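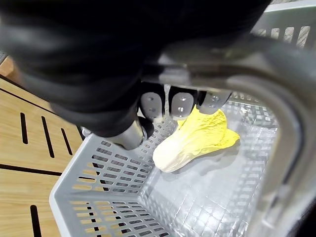

The greengrocer's corner, May

Hello again! I promised a few people I'd put the greengrocer's corner up on the gallery page once the veg was in, so that's what I'm doing, with a cup of tea going cold next to me and a bit of green paint still on my thumb. If you've come from the Ustota page and were hoping for the bakery, it's not ready. The bakery still has no bread.

For anyone new, Ustota is our little pretend high street at the play centre in Gresport. There's a post office, a cafe with a hatch, a vet's (the vet's is the loud one) and now a greengrocer's, which has been on my wish list since before we had walls. The whole lot gets used by under-sevens in the mornings and by a home economics group after four, who are older and pickier and want the veg to look like veg. I've bought an awful lot of pretend food over the years that was basically a smooth orange cone, and they let me know about it.

So this time I saved up and ordered properly. Most of the pieces came from Jamance in two big boxes, 158 pieces in all, and I'm a bit in love with them. I sat on the floor sorting them into piles and got so far behind that I missed lunch. The chillies I'd expected to be rubbish and they're lovely! The onions less so. They've gone to the cafe, where they can live under the counter.

The shopping basket

We had a great debate about baskets. I wanted wicker because I'm sentimental, but wicker sheds and the little ones pick at it, so we went for plastic, pale grey, with slots up the sides and a floor that's all small square holes. It has a good chunky metal handle too. You can hose the thing down, and crumbs and glitter drop straight through the bottom (there is always glitter, don't ask me where from).

The napa cabbage is the star of it. Creamy white at the base and then all those crinkly yellow leaves, and it takes up a fair bit of basket on its own, so if you pop it in first you need to plan your shop around it. Children who've never met one call it the lettuce. One small boy called it the flower and carried it about like a bride, and I've been calling it the flower ever since.

The sorting crate
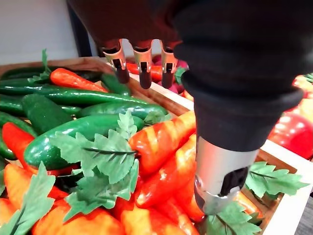 Photo: Octavian Matei

Chillies, a carrot, a bit of parsley, all packed in together the way I like it. I can't bear a market stall with gaps. The green chillies are long and thin and go in first, lying flat, and then you can balance other things on top, like the orange carrot, which has proper ridges in its skin. The red ones look best next to something green, so they've got parsley for company. I could rearrange that lot all afternoon, and on a slow day I have.

The crate itself is wood, divided up into compartments, light brown at the back with white paint along the side rim and the divider. I went back and forth over painting the rest to match. In the end I left it, partly because I'd run out of white, and now I'd be cross if anybody touched it. It came from a house clearance by way of Sasaki, the second-hand place behind the station, and it cost me 2 pounds, and I walked home with it on my hip feeling extremely pleased with myself.

How we play with it

Mostly it's shopping lists. I've drawn some on card, pictures for the little ones and words for the older group, and you take a basket, find what's on your list and bring it to the till. The pretend till, I should say, which eats buttons. Then everything has to go back in the right compartment, and that's the bit the children like best, for reasons I will never understand, given the state of the coat pegs.

The sorting changes all the time. Some mornings it's by colour, and some mornings somebody decides all the pointy things live together, which puts carrots in with chillies and looks very smart. I've stopped correcting it.

We had 785 visits over the whole street last season and I'm hoping the greengrocer's will get its fair share. If you've got any nice fabric offcuts for an awning, stripes especially, drop them in at the front desk with my name on the bag. Green and white would be perfect, but I'll take anything that isn't brown.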